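Humstead Simulator Guide
Section 4: Comparing grippers in the bedroom and hallway world

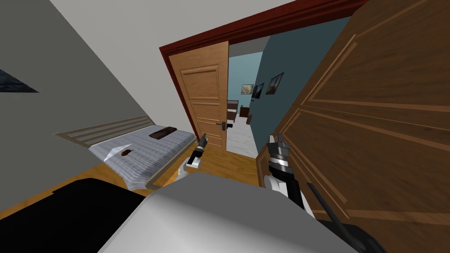

4.1 What you need before you start

Doors are a fantastic test for a gripper. They ask for reach, grip and a bit of patience all at once, and you'll learn more from one lever handle than from a whole afternoon of picking up blocks!

1. Install the Humstead base package and the bedroom world. The world needs its own download, so check that it shows up in the Worlds list.
2. Load the two-arm robot. Both arms should come up raised in front of the body with the grippers in view of the head camera.
3. Have both gripper files ready. We compare the Werkent (the short-fingered one we ship as the default) with the Ulorier, which has a longer stroke and softer pads.
4. Set the controller to Position mode. Force mode comes later, in Section 5.

Note: The head camera looks out over the top of the robot's body, so part of the floor is hidden. If you want to see the wheels while you drive, open the side view in a second window.

4.2 Setting up the door trial

1. Open the Trial panel and choose Lever Door. The target is the black lever on the honey-coloured door with the three panels. The big brown door on the right is an obstacle in this trial and has no target on it.
2. Set the starting position of the inner door to Partly Open. You can try Closed once you're happy with your settings.
3. Set the speed limit to 60 per cent. We know it's tempting to go faster, and you'll get there.
4. Pick the left arm as the active arm. Leave the right arm on Hold.
5. Press Record, then Run.

Caution: With the big door swung open, the right arm has very little room beside it. Don't send the right arm to Home while the robot is parked in this spot. Back the robot up first, then send it home.

4.3 Swapping the gripper

1. Press Stop and wait for the status light to turn grey.
2. In the Arm tab, choose Detach, then load the second gripper file.
3. Run Calibrate Fingers. Hanna Zawadzka rewrote this routine in January and it's a beauty: it now finds the closed position by itself, so you can skip the old hand-entered offset.
4. Reload the world so the doors return to the same angles.
5. Run the trial again with the same speed limit and the same seed. We use seed 17 for all our own comparisons, and you're welcome to borrow it.

Note: If the fingers flicker after a swap, the old collision shape is still loaded. Reload the world a second time and it clears.

4.4 Reading the results

Each run gives you a score out of 80, with points for reaching the lever, closing on it, turning it and moving the door. Look at the separate scores before the total. A gripper can reach the lever perfectly and still lose it on the turn, and that's exactly the sort of thing you want to know!

If a run stops early, open the log and look for one of these:

Code 2: the arm touched the door trim. Move the robot back a little and try again.
Slip: the fingers closed but lost the lever. Lower the speed before you touch the grip setting.
No target: the camera lost sight of the handle, often with the other gripper in the way. Raise the camera or lower the idle arm.

Aurelia Lazăr's Ferreira script puts two logs side by side and colours the lines where they differ. You'll find it in the Tools folder, and we can't recommend it enough for long sessions.

4.5 Optional: the bedspread trial

Once the door trial is running well, turn the robot towards the bed and choose Soft Surface. The small white folded item on the bedspread is a lovely next target for finger pads. Start with the gripper fully open, come down slowly, and save each run under a new name.

Section last updated 21st May.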